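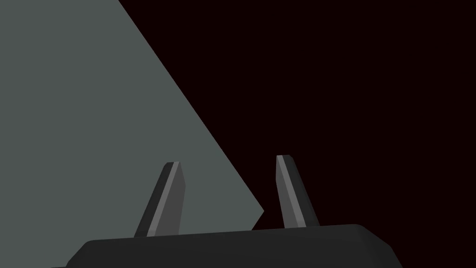

Wernby 물류센터 집품 공정 자동화 사업 중간 진행 보고
수신: Lirnero 재단 산업전환지원팀
작성: Sigrun Holmgren (사업 책임), Sixten Myklebust (시뮬레이션 및 제어)
제출일: 2024년 4월 4일

1. 보고 범위

본 보고서는 1월 착수 이후 현재까지의 진행 사항을 다룬다. 대상 공정은 Wernby 센터 2층의 소형 부품 집품 및 재포장이다. 보고 내용은 시뮬레이션 환경 구축, 파지 동작 검증, 작업자 직무 변경, 집행 현황, 잔여 과제 순으로 정리하였다. 지원 협약 제4조에 따라 직무 변경 항목은 별도 절로 분리하였다.

2. 시뮬레이션 환경

현장 설치 전 검증은 전량 시뮬레이션에서 수행하고 있다. 모델은 두 손가락형 그리퍼, 판재형 대상물, 작업면으로 구성된다. 손가락은 끝으로 갈수록 좁아지고 끝단이 평평하게 잘린 형상이며, 하우징은 모서리가 둥근 어두운 색 몸체로 모델링하였다. 판재는 무늬와 표기가 없는 단색 면으로 처리하였다. 표면 질감을 생략한 이유는 현 단계의 평가 항목이 위치 오차와 접근 각도에 한정되기 때문이다. 인쇄면이 있는 포장재는 다음 단계에서 추가한다.

그리퍼 근접 시점의 렌더링은 접근 각도 검토에 사용한다. 이 시점에서는 하우징이 화면 아래쪽을 넓게 차지하므로, 손가락 사이로 들어오는 판재 모서리의 판독 범위가 제한된다. 동일 구간을 측면 시점으로도 기록하도록 3월에 절차를 변경하였다. 변경 이전의 기록은 재분석하지 않고 참고 자료로만 보관한다.

배경은 단색의 어두운 면으로 고정하였다. 현장 조명 조건은 아직 반영되지 않았다. 2층 동측 창가의 역광이 카메라 인식에 미치는 영향은 Ljungberg 측 설비 담당자와 협의 중이며, 차광막 설치 여부가 결정되어야 모델에 반영할 수 있다.

3. 파지 동작 검증

보고 기간 중 시뮬레이션 파지 시행은 총 1,446회이다. 시행은 판재 중앙부 파지, 변 파지, 모서리 파지로 구분하여 기록하였다. 중앙부와 변 파지는 내부 합격 기준인 성공률 90퍼센트를 충족하였다. 모서리 파지는 기준에 미달하였다.

모서리 파지의 실패는 두 유형으로 나뉜다. 첫째는 한쪽 손가락이 먼저 접촉하여 판재가 회전하는 경우이다. 둘째는 판재 모서리가 손가락 사이 공간에 충분히 진입하지 않은 상태에서 닫힘 명령이 실행되는 경우이다. 둘째 유형은 닫힘 조건에 진입 깊이 확인을 추가하여 감소하였다. 첫째 유형은 접근 각도 보정만으로 해소되지 않았고, 손가락 안쪽 면의 마찰 계수 설정을 재검토하고 있다. 현재 설정값은 공급사 기본값이며 실측값이 아니다. 실측 시편은 Emness 시험실에 의뢰하였고 회신은 접수되지 않았다.

실물 시험은 실시하지 않았다. 따라서 위 성공률을 현장 성능으로 인용해서는 안 된다.

4. 작업자 직무 변경

대상 공정의 현원은 10명이다. 사업 계획상 인원 감축은 없으며, 이 조건은 협약 부속서에 명시되어 있다. 다만 직무 구성은 변경된다.

반복 집품 및 판재 정렬 작업은 단계적으로 설비로 이관한다. 작업자에게 남는 업무는 예외품 처리, 투입 전 상태 확인, 설비 정지 시 복구, 재포장 품질 검사이다. 교대별로 2명을 설비 운용 담당으로 지정하고, 지정 인원은 정지 및 재기동 권한을 갖는다. 기존에는 설비 정지 권한이 교대 책임자에게만 있었다.

현장 면담은 교대 책임자 Stellan Eklund가 진행하였다. 면담에서 제기된 사항은 다음과 같다.

- 예외품만 사람에게 넘어올 경우 단위 작업의 난도가 높아지는데, 현행 시간당 처리 목표가 그대로 적용되는지 불명확하다.
- 설비 운용 담당의 직무 수당 기준이 없다.
- 정지 복구 중 발생한 지연이 개인 실적에 반영되는지 확인이 필요하다.
- 손목 부담이 큰 정렬 작업을 우선 이관해 달라는 요청이 있었다.

첫째와 셋째 사항에 대해서는 시범 운영 기간 동안 개인별 처리 목표를 적용하지 않기로 센터 운영부와 합의하였다. 시범 운영 이후의 기준은 정해지지 않았다. 수당 기준은 인사 부서 검토 중이다. 넷째 요청은 수용하여 이관 순서를 변경하였고, 정렬 작업이 집품보다 먼저 이관된다.

교육은 안전 정지, 복구 절차, 기록 작성의 세 과목으로 구성하였다. 교재 초안은 Alvar Nygård가 작성하였다. 현장 검토에서 복구 절차의 용어가 제어반 표시 문구와 다르다는 지적이 있어 제어반 문구에 맞추어 수정하고 있다. 교육 시간은 근무 시간으로 처리한다.

5. 집행 현황

시뮬레이션 소프트웨어 사용권과 연산 장비 임차 항목은 계획대로 집행하였다. 그리퍼 실물 구매 항목은 집행하지 않았다. 모서리 파지 문제가 남은 상태에서 손가락 규격을 확정할 수 없으므로 발주를 보류하였다. 교육비는 교재 제작분만 집행하였다. 항목 간 전용은 없다.

6. 잔여 과제 및 요청 사항

가. 마찰 계수 실측값 반영 후 모서리 파지 재검증. 담당 Sixten Myklebust.
나. 측면 시점 기록을 포함한 충돌 여유 분석. 담당 Teodor Åberg.
다. 차광막 설치 여부 확정 및 조명 조건 모델링.
라. 설비 운용 담당 지정 및 교육 실시. 수당 기준 확정이 선행 조건이다.
마. 시범 운영 이후의 처리 목표 산정 방식 협의. 작업자 대표 참석을 전제로 한다.

재단에는 그리퍼 구매 항목의 집행 기한 연장을 요청한다. 총액 변경은 없다. 연장 승인 시 발주는 가항의 재검증 결과를 제출한 뒤 진행하며, 변경된 일정표는 승인 통보 후 별첨으로 제출한다.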